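**Computer refurbishment** is the repair and resale of used computers. It differs from recycling, in which machines are broken down for their metals and plastics. Most refurbished desktops come from offices that replace their equipment on a fixed schedule.

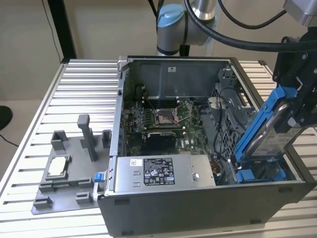
*Desktop tower with the side panel removed and the processor socket empty*

## Process

Incoming machines are logged, and their drives are erased or destroyed. Each unit is then opened, cleaned and tested. Parts that fail are replaced with new or salvaged ones. Processors and memory are often taken from units that are beyond repair. The power supply is tested separately, and its label is checked against the needs of the finished system.

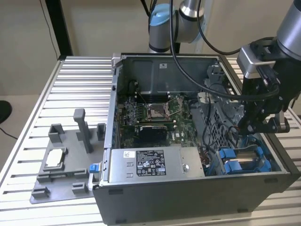
## Regional programs

The Warndale program began as a school supply plan and serves 31 districts. Its workshop in Quezada handles 500 desktops a month, of which 357 are returned to use and 119 are stripped for parts. The remainder are sent to Flarach, a metals recycler. Cletilell, a private reseller, buys surplus units from the program each July.

## See also

- Electronic waste
- Data erasure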